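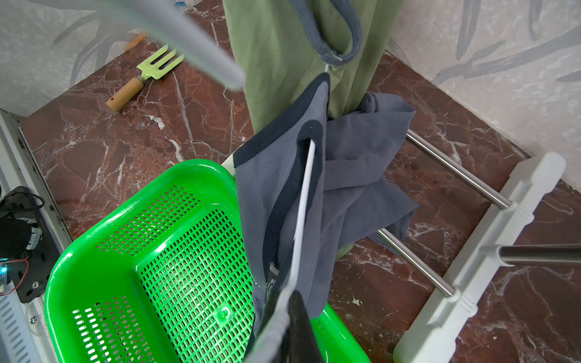
Week 3: Teaching by demonstration, with laundry

Welcome back, everyone. Last week we looked at how an arm follows a path that somebody has typed in, point by point, and I promised you something livelier. This week we stop typing and start showing! Laundry is a lovely subject for it, because cloth never does the same thing twice and you can't write down in advance where a sleeve will be. Think about a grey shirt hanging over the rim of a green basket, pinched between two fingers, with half its folds falling in and half falling out. Where is the collar? Which bit of edge would you take hold of next? You answer that sort of question every washday without a thought, and the whole point of a demonstration is to catch the answer while your hands are busy giving it.

Two ways of showing

Hand guiding. You take hold of the arm itself and move it through the job while the joints record where they are. It feels wonderful the first time (everyone grins) and it is quick to learn. The trouble is that your own body is in the way, and the arm's weight makes your movements slower and rounder than they would be otherwise.

Remote control. You hold a second, smaller device and the arm copies you. We use the Stesum controller in the lab, which has a trigger for opening and closing the fingers. You keep clear of the work, so the cameras see the cloth and the gripper and very little of you. The price is feel. You won't sense the tug when a hem snags on a rod, and you will have to learn to see it.

Please try both before Thursday and write a few lines on which one suited you and where it let you down.

What gets recorded

Each demonstration is one file. In it you will find the joint positions, the finger opening, the camera views and a time stamp for every step. Our shared set, which we call Wuvine, holds 272 demonstrations at present. Sort them by length before you do anything else. The very short ones are usually false starts, and the very long ones are where somebody lost a sock and went looking for it. 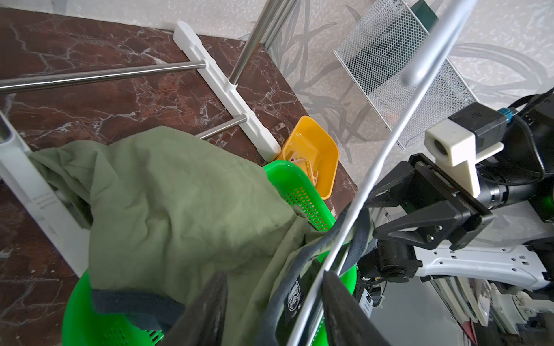 Myung-ja Moon asked after the last session whether we ought to throw away every demonstration with a fumble in it, and said she would rather have 100 untidy ones than a handful of perfect ones, as long as the person recovered. I'm with her on this – mostly. If you drop a garment, pick it up again and carry on, you have shown the robot how to get out of trouble, and a clean run can never teach it that. If you drop it and stop the recording, you have shown it how to give up. Mark the second kind as "incomplete" and leave it out of training.

Habits worth having from the start

Move at one steady pace. Long pauses while you think are copied faithfully, and you'll end up with a robot that dithers over a T-shirt.

Change the starting position every time. Shift the basket, turn the rack, swap the order of the clothes. A learner trained on almost identical starts can score 99 per cent on those and fall apart when the basket moves a hand's width.

Decide on your grasp and stick to it. If one of you pinches shirts by the shoulder and another by the hem, talk to each other! Mixed habits in a small set tend to average out into a grasp halfway between, on nothing much.

Watch the wrist view while you work. It is the view the learner gets, so if you can't tell from it what you are holding, the learner can't either.

For Thursday

Record 3 demonstrations each, by either method, of moving a single garment between rack and basket. Bring your notes on anything that went wrong. Read the Jeon handout up to the section on copying errors, and have a go at the question at the end of it even if you get stuck.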